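Skidmont Handling Trials
Pre-use inspection: hand-held grippers, paired
Inspection date: 2025-07-02
Inspector: Lakshmi Palaniappan

1. Body and fixings
Screws seated, no cracks in the housing: Pass
Unit label attached and legible: Pass
Comment: Label to be checked against the register before each trial.
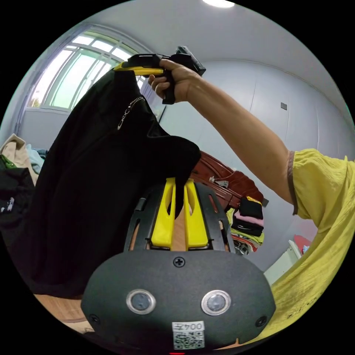 Gripper pair during the garment lift check.

2. Fingers
Yellow fingers free of splits: Pass
Jaw closes evenly on thin fabric: Pass
Jaw closes evenly on thick seams: Refer
Comment: The Huerta jaw required 2 attempts in 25 lifts. The Biletti jaw required none. Both are to be repeated with the same garments.

3. Working area
Bedding and folded clothing clear of the operator's feet: Pass
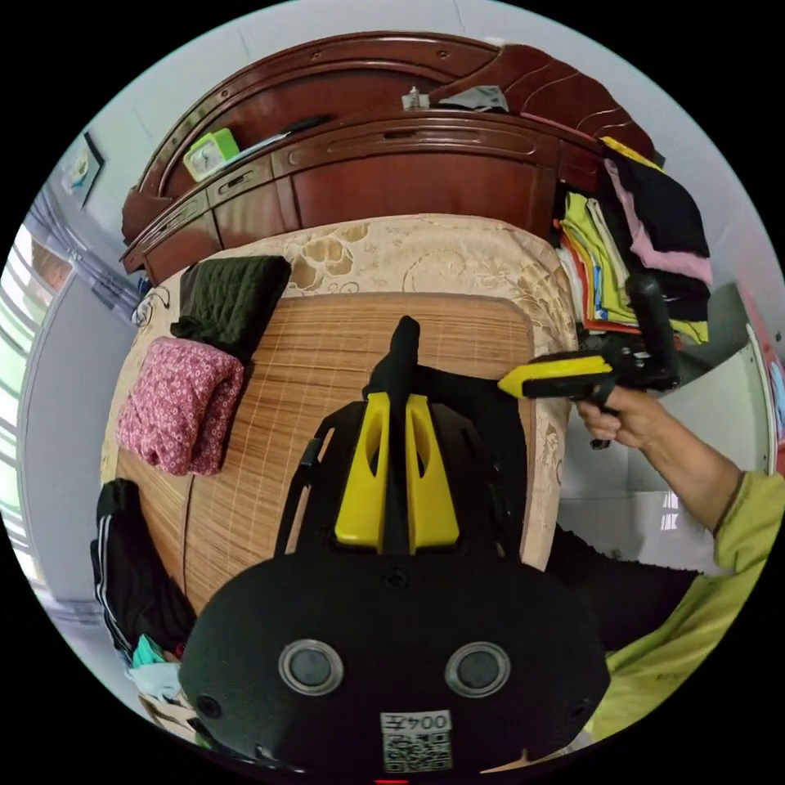
CATEGORY B: CAMERAS AND RECORDING

4. Cameras
Glass clean on both units: Pass
Recording starts on both units together: Pass
Comment: File 199 is to be kept for comparison.

5. Hanging garments
Finger tips clear of hooks and rails: Pass

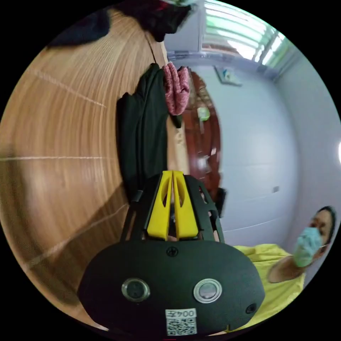 Joar Lunde asked that the Huerta jaw be withheld from further trials until its spring has been measured, as a weak spring would make the comparison unfair. Agreed. Item 2 remains open.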